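Ticket: Bay 2, pink power strip dead after wallpapering
Opened by: Viola Ruggiero
Status: Closed

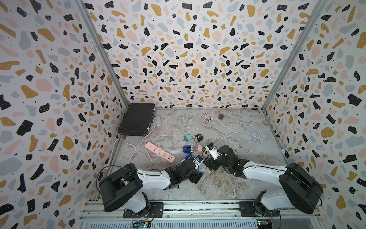 Reported fault
Viola plugged the teal charger block into the pink strip on Friday and got nothing. Same with the pink block. Both work in the kitchen. The terrazzo paper went up on all three walls the week before, and she asked if a cable had been damaged.

Checks
1. Lucyna Kurek tried a desk lamp in each socket of the strip. No light.
2. Took the strip to the office and plugged it in there. Still dead.
3. Tested the white cable from the low fitting on the right wall. Working normally, so the new paper is not to blame.
4. Opened the plug on the strip. The fuse had blown. Fitted a new one and the lamp came on in every socket.

25 March 2023, Igor Pawlak
Left the strip on for about 5 hours with both chargers in. No further trouble. Please keep the loops of cable clear of the black briefcase, as the metal trim could catch them.

Still to do
Order spare fuses from Rikberg. Viola to say if the card box and purple cube are staying in the bay or going back to stores.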